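Niromport Portable Dehumidifier
Section 4: Continuous Drainage

Your dehumidifier can empty itself through a hose instead of filling the tank. Use this setup in a basement, laundry room or any space where you cannot get to the unit every day. The hose is sold separately as part 1802.

Before you begin

Turn the unit off at the control panel and unplug it. Let it stand for 10 minutes so that water left on the coil can run down into the tank. Remove the tank, empty it and put it back. The unit will not run with the tank out, even when the hose is connected.

CAUTION: Do not tip the unit to reach the drain port. If it has been laid on its side, stand it upright and leave it off overnight before using it again.

Connecting the hose

1. Turn the unit so the back panel faces you.
2. Find the drain port near the bottom of the panel. Unscrew the cap counterclockwise and pull out the rubber plug behind it.
3. Keep the cap and plug. You will need both to go back to using the tank.
4. Check that the washer is seated flat inside the hose fitting.
5. Screw the fitting onto the port by hand. Do not use pliers - the threads are plastic and will strip.
6. Run the hose to a floor drain or a sink that sits lower than the port. The hose must slope down the whole way.
7. Trim the hose if it is too long. A loop or a low spot will hold water and the flow will back up into the tank.
8. Plug the unit in, turn it on and set the humidity level.

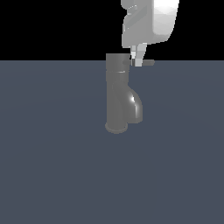 Can the hose drain into a sink that is higher than the unit?
Only with a separate condensate pump. The port drains by gravity, so without a pump the water stays in the hose and the tank fills as usual. Follow the pump maker's instructions for the height it can lift.

Checking the flow

Look at the end of the hose after the unit has been running for 3 hours. In a damp room you should see a steady drip. In a dry room there may be very little water, and this is normal. Feel under the fitting for leaks. If it is damp, turn the unit off, unscrew the fitting, reseat the washer and try again.

NOTE: If the Tank Full light comes on while the hose is connected, look for a kink first, then for lint or slime at the hose end. Flush the hose with warm water. Do not use bleach.

Going back to the tank

1. Turn the unit off and unplug it.
2. Place a shallow pan under the port and unscrew the hose.
3. Push the rubber plug in firmly and replace the cap.
4. Hang the hose up to dry before storing it.

CAUTION: Do not use continuous drainage in a room that may drop below freezing. Ice in the hose can block the flow and crack the port.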